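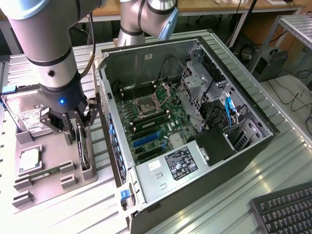
Why does a robot need a scheduler when it already has a motion planner?

Because a planner will happily answer the question "how do I get from here to there?" all day long, and it has no opinion at all about whether going there right now is a good idea. The scheduler is the part with the opinion. It decides which arm moves, which part gets picked first, and who waits.

I've spent most of the summer on that second piece, so this month's item is about the scheduler in Jimarik, which is the name we gave our two-arm control stack (Segundo picked it, ask him). The job is putting parts into a desktop PC. Hard disk, processor, memory, the flat drive that stands up in its holder. You could teach a person to do it in an afternoon, and most of that afternoon would be spent on the processor.

Let me start with how it used to work, because I wrote it and I get to be rude about it. We had one long script. Step one, pick the memory module. Step two, carry it over. Step three, line it up, and so on to the bottom of the file. Each step called the planner, the planner gave back a path, and the arm followed it. It was easy to read and easy to demo. Then we added the second arm, and I did what everybody does, which is add a second script and a lock. Whoever holds the lock may enter the space over the case. Simple!

It was simple and it was painfully slow. One arm would grab the lock, go in, and fuss around with a slot while the other one hung back doing nothing useful. Worse, the lock didn't know what it was protecting. An arm reaching for the near side of the parts tray isn't anywhere close to an arm working at the drive cage, but both had to ask for the same lock because I'd drawn one big box around everything and gone home.

So in June we threw out the scripts. What we have now is a task graph. Every job is a node, and a node says what has to be true before it can start and what will be true when it's done. "Insert processor" needs the socket bracket to be open and the processor to be in somebody's gripper. "Close bracket" needs the processor to be seated. Nothing in there mentions an arm by name. The scheduler looks at everything that's ready to go, looks at where both arms are, asks the planner for a cost on each pairing, and picks.

The big lock is gone too. Hidayah Krishnan rewrote that part, and she did it with what she calls reservations. When a path gets approved, we sweep the arm's shape along it and book that chunk of space for the stretch of time it'll be used. Another path can cross the same chunk later, just not at the same moment. The time slices are 20 milliseconds long. We tried finer ones and the only thing we got for it was a warmer computer.

I want to say a bit about elbows, because elbows ate about half my July. When you think about two arms bumping into each other you think about the grippers, since that's where your eyes go. Our grippers almost never get near each other. It's the elbows that want to share the same air! The planner would find a lovely path for the fingers and put the forearm somewhere absurd to get it. We now add a penalty for elbow positions that hog the middle of the table, even if nothing is there at the time, and the paths look a lot more polite. Some of them are a little longer. I'm fine with that.

Perception changed less than I thought it would. It's still a detector to find the part, then a fit against the CAD model to get its pose. The tray helps a lot here – parts sit in pockets, so the first guess is usually decent. Shiny things are still the worst. A metal drive casing gives you depth data full of holes, and the heat spreader on a processor isn't any kinder. We went from trusting a single view to combining several and throwing out any pose that would put the part halfway through the tray wall. Embarrassingly basic check. It caught more bad poses than the fancy one did.

The other half of perception is checking the state of the case, and I'd underrated it badly. The scheduler believes whatever the graph says. If a node reports "bracket open" and the bracket isn't open, the scheduler will send an arm in with a processor and total confidence. So every "needs" in the graph is now tied to a check that gets run again right before the move starts. If the check fails, the node goes back to waiting and a recovery node gets added. No big error dialog, no restart from the top.

For testing we use a replay tool called Lozano. It records every decision the scheduler made and every cost it saw, and you can run the whole thing again on a laptop with new weights. We've got 3,176 recorded decisions in there so far. Segundo Huamán went through a pile of them by hand and found a wonderful bug where the scheduler, faced with an exact tie, would change its mind on every tick. The arm would start toward one part, stop, start toward the other, stop. It looked like somebody choosing a yogurt. The fix was a small bonus for sticking with whatever you'd already picked, and yes, I should have had that in from day one.

A planning call for one pairing now takes some 800 milliseconds when the case is crowded. That's too long, and it's next on my list. Most of it is collision checking against the inside of the case, with all its edges and cutouts and cables. Cables are their own headache. For now we treat them as fat tubes and stay away, and that works right up until the slot you want is underneath one. Hidayah has an idea about letting the planner brush against soft things on purpose with a force limit. I've seen her notes and I understood maybe the first page.

If you're on the Perwood team and still running the old script files, they'll keep loading for now through a converter that turns each step into a node. It makes a very boring graph, one straight line with no choices in it, but it runs. The folks at Wustar converted theirs that way and then loosened the order bit by bit, and I'd suggest doing the same. Start with the picks. The converter and a short write-up are in the tools folder, and if it chokes on one of your files, please send me the file along with the error – I can't do much with the error alone.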